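Blumen fürs Fest, Stand der Dinge

So, kurz vorm Schlafen noch schnell getippt, weil mich drei Leute gefragt haben, wie das jetzt mit den Blumen läuft. Bin müde, Tippfehler bitte behalten.

Also. Yến heiratet. Yến Vũ, für alle, die hier neu mitlesen, meine älteste Freundin, und ich hab im Januar laut und nach zwei Gläsern Sekt gesagt: Blumen mach ich. Alle. Tja.

Erster Versuch war Lanton, der große Laden am Ring. Nett, schneller Rückruf, Angebot am selben Abend. 1.726 Euro. Für Tischdeko, Brautstrauß und so einen Bogen, den kein Mensch bestellt hatte. Hab nachgefragt, ob's ohne Bogen geht. Ging, aber nur im anderen Paket, und da war dann kein Brautstrauß drin. Abgesagt.

Dann Prakska. Klein, Familienbetrieb, Eimer bis auf den Gehweg. Die Chefin hat erst mal gefragt, was im Mai überhaupt da ist und nicht, welche Farbe Yến will. Fand ich gut. Ranunkeln sind dann fast durch, Pfingstrosen wackelig, Levkojen sicher. Farbe übrigens: Lachs bis Rosa, bisschen Orange, auf keinen Fall Weiß. Hat Yến dreimal geschrieben.

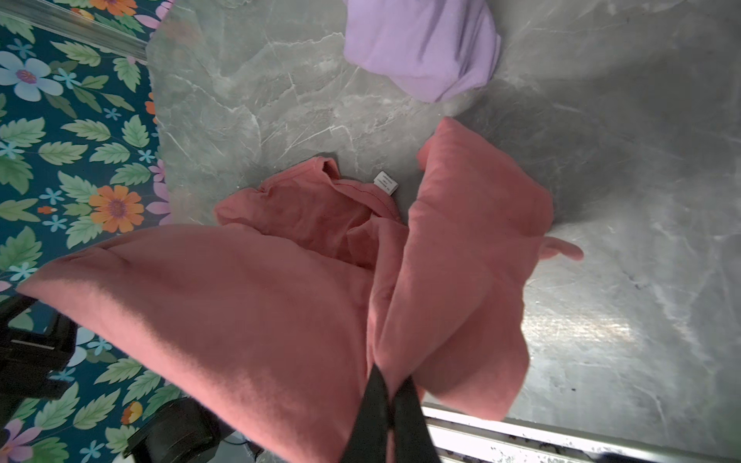
Was wir jetzt bestellt haben

Neun Tische, pro Tisch eine niedrige Vase. Nix Hohes, man will sich ja sehen. Dazu der Strauß, rund gebunden, und lose Stiele für die Fensterbänke. Die binde ich selber, bzw. stecke sie in Gläser, binden kann ich ja nicht. Alles zusammen 266 Stiele plus Grün. Anzahlung 96 Euro, Rest bei Abholung. Und ja, das ist deutlich unter Lanton, fragt nicht, ich sag's trotzdem jedem.

Abholen tut Vinh. Vinh Chu hat den Kombi und den kühlen Keller, beides hab ich nicht. Am Vortag nachmittags hin, Eimer halb voll, Stiele frisch anschneiden, Blätter unten weg, Licht aus. Über Nacht stehen lassen. Obst muss vorher raus aus dem Keller, die Äpfel vor allem, davon welken die schneller.

Offen ist noch:
Gläser. Hab zu wenig, wer Marmeladengläser hat, bitte melden.
Band für den Strauß, Yến will Samt, ich will was, das nicht rutscht.
Ob Prakska auch die Anstecker macht oder ob ich zu Haldane muss. Die haben aber nur vormittags auf und gehen nie ans Telefon.

Probestrauß war übrigens schön, ein bisschen zu viel Grün, sonst genau richtig. Duftet der ganze Flur. Yến hat geweint, aber die weint grad auch bei Parkscheinen.
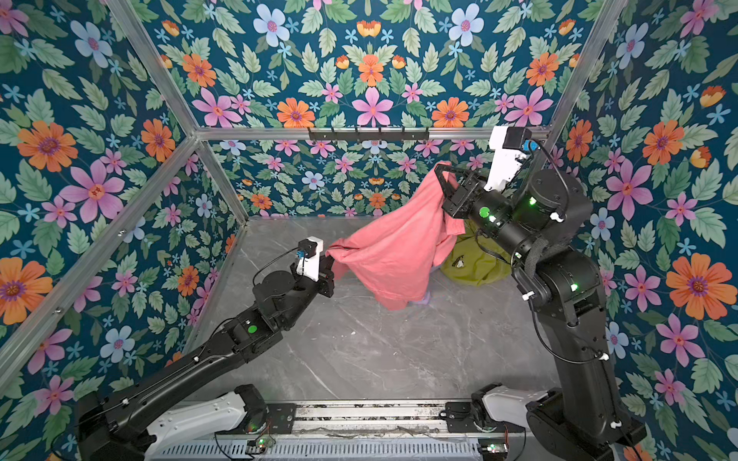 Rosa und große Blüten, auch hier.

Ach so, und wegen Lieferung, weil das in den Kommentaren kam: Prakska liefert, aber nur im Stadtgebiet, und der Saal liegt knapp draußen. Deswegen der Kombi. Wer am Vortag Zeit zum Schneiden hat, schreibt mir, ich bring Kuchen mit. Gartenschere bitte selber mitbringen, meine ist stumpf. Nächstes Mal dann die Sache mit den Gläsern, hoffentlich hab ich bis dahin welche.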